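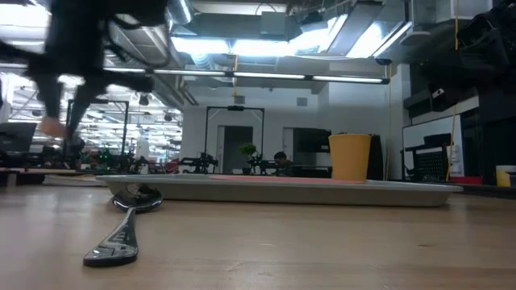
Estuary week, a thread

February 8, 2019
by Mehwish Kiani

1/ Back from the Poltodbridge estuary! We spent 5 days chasing groundwater seeping out under the mudflats (and losing boots in it).

2/ Mārtiņš Avotiņš ran the night sampling. Low tide was at 2230 on the first night, so dinner was crackers in the dark. I loved it, mostly. 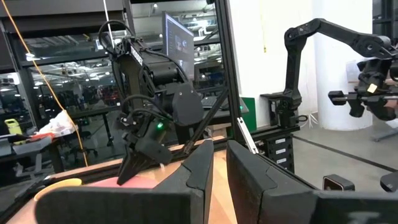 3/ Seep water comes up saltier in October than it does now, and I want to know why. My guess is the summer pumping upstream at Clerner. Think of the aquifer as a round cup with a yellow rim, like the one at the far left there: drink it down and the sea leans in to fill it.

4/ We got 10 good cores and 2 that fell apart in my hands. Lab work starts Monday, wish us luck!

Contact: Sekard Coastal Lab | © 2019 | Back to top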